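Setting Up the Grendby Two-Hand Kit for Tabletop Part Handling

Applies to: Grendby upper-body kit, firmware 6 and later
Written by Aiman Lubis, checked by Amanuel Tufa
Last revised October 24, 2018

This procedure takes the kit from powered-down to a repeatable two-hand handling routine on a flat table. It assumes the arms are already bolted to the torso column and the head camera is mounted. If they are not, complete the mechanical assembly guide first.

What you need

The Grendby kit with both hands fitted
Pritero control software, standard license or trial
A fixed table with clear space in front of the back wall
At least 2 test parts of different shapes
The hex key supplied in the accessory tray

The standard kit includes the arms, hands, head camera and one year of Pritero updates. The Tjoa wrist sensor is sold separately and is not required for any step on this page.

Step 1. Position the table

Set the table so that its near edge is parallel to the front of the torso column. Lock the casters if the table has them. A table that shifts under load will invalidate the calibration in Step 3, and the software does not detect this.

Step 2. Check the wrist cables

With power off, move each wrist by hand through its full range. The cable must keep some slack at both ends of travel. If it pulls tight, loosen the clip on the forearm, feed the cable toward the wrist, and refit the clip. Seat the connector fully. A partly seated connector usually appears in the log as error 19, "hand not responding," and can be intermittent.

Step 3. Run the table calibration

Power on and wait for both arms to reach the rest pose. In Pritero, open Setup, then Surface, then Teach Plane. Lower each hand when prompted until the software confirms contact. The routine stores the plane for both arms together. Do not calibrate one arm and copy the result to the other.

If the residual shown at the end is red, repeat the routine once. If it is red again, go back to Step 2.

Step 4. Hold the first part

Place the first part on the left side of the table, within reach of the left hand. Select Pinch from the grip menu and set the force to Low. Jog the hand down until the part lies between the thumb and the fingers, then close. Leave the part on the table at this stage. Lifting is covered in Step 6.

Keep the right hand near its own side of the table. It may sit partly outside the head camera view without affecting the left-hand routine.

A part with raised bosses, such as the black one at the left hand, gives the fingers something to close against. The white block with the round holes, by the right hand, is the second part.
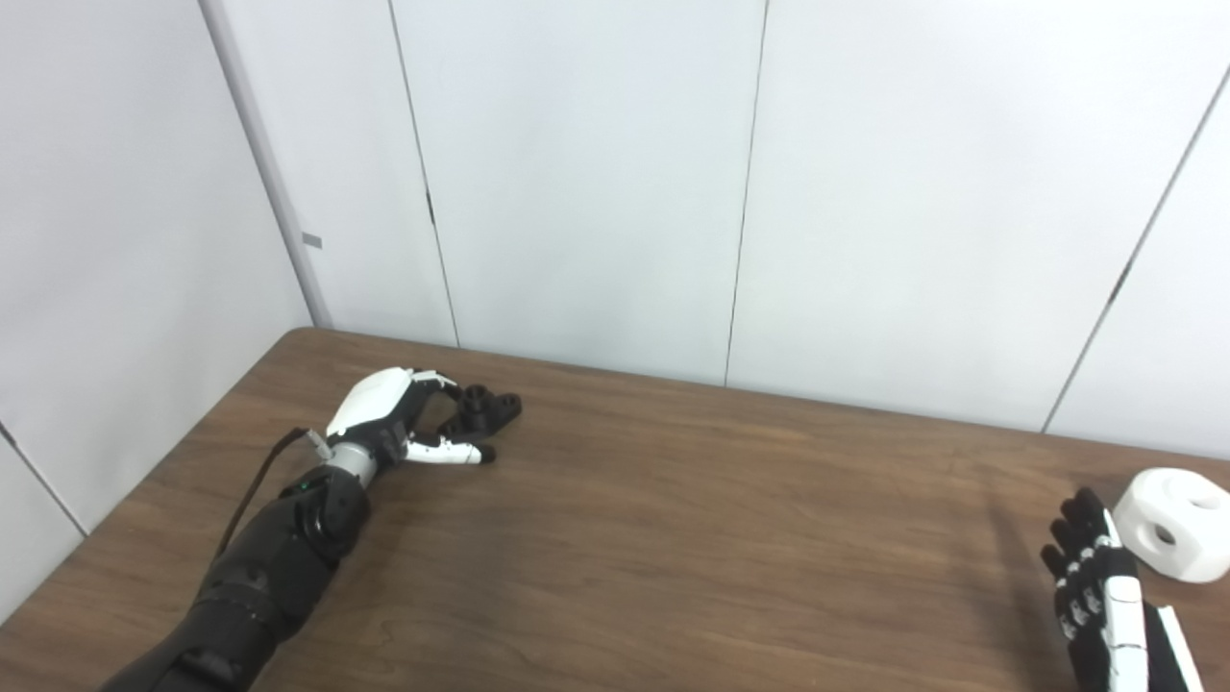
Step 5. Teach the second part

Repeat Step 4 for the right hand. For a block with flat sides, change the grip from Pinch to Wide and keep the force at Low. Save each grip under its own name. Pritero overwrites duplicate names without a warning.

Step 6. Lift and release

Open Sequence and add Close, Raise, Lower and Open for each hand. Run the sequence at reduced speed with the stop button within reach. Increase the force by one level if a part slips. Stop and reteach the grip if it rotates.

Logging

Turn on cycle logging before any long run. Our evaluation unit at the Clekalitz workshop logged 1,853 cycles on one calibration before we retaught the plane. Logs are saved as plain text and can be exported from the File menu.

Known limits

The Low force setting is too weak for smooth, heavy parts.
Teach Plane supports one surface per project.
The trial license disables Sequence, so Step 6 requires the standard license.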